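PISTHAM STUDENT ROBOTICS CLUB OPENS ITS DOORS, AND YES, YOU CAN BRING THE KIDS

For release 29th May

Pistham – I'm going to write this one the way I talk, since our last press release sounded like it came from a bank and my mother told me so. I run the student robotics club in Pistham, we have 58 members this spring (a club record!), and we're holding our first open evening in the school gym. Everybody is welcome and it's free.

The big news is the pantry project. Our older students have spent the year teaching an arm to handle groceries: cans, boxes, the kind of stuff you put away on a Saturday without thinking. It sounds easy until you try to write it down as steps. Wael Tahiri and Mohcine Mansour lead the arm group, and between them they've logged 2,000 practice runs in a notebook that is now mostly tape. They call the project Allow, after a button in the very first version of the software that you had to keep pressing to let the arm do anything at all. The button is gone. The name stuck, and I've stopped arguing about it.

In July a team of our students travels to Eltville for a week-long student meet, where they'll run the grocery task in front of judges. There are 64 teams signed up and we're one of the smaller ones. I'm so proud of them I could burst – ask anyone who has stood near me at the grocery store lately.

Normunds Sproģis, our coach, put it better than I can: "They used to call me over every time it stopped. Now they're arguing about the fix before I've put my coffee down."

On the open evening you can watch the arm group work, try driving one of the little beginner rovers, and talk to the students about what they've built. Younger kids get their own table with Taha El Ouafi, who has more patience than the rest of us put together.

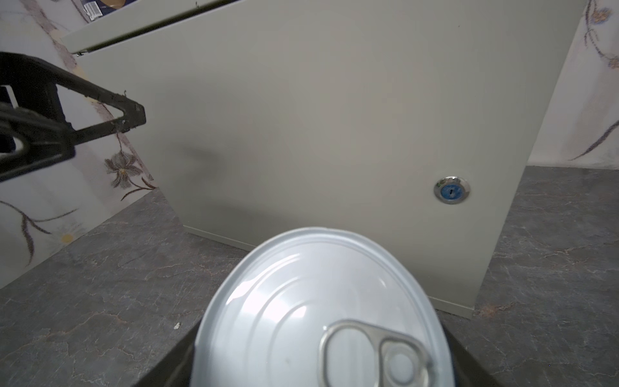

By Iman El Fassi
Pistham Student Robotics Club

A can with a pull-tab lid, held close in the black gripper, with the gray cabinet and its round lock just beyond. If you come by, ask Wael about cans. He has opinions on cans.

We still need help with travel costs for Eltville. A seat on the bus is $54 per student, and anything you can chip in goes straight to that. Local businesses who'd like their name on the team shirts should get in touch soon, as the shirts go to print before the end of the school year.

To reach us, stop by the school office and ask for the robotics club, or catch me at the gym door on the night. Reporters are very welcome, and the students would love to be interviewed (some of them a little too much).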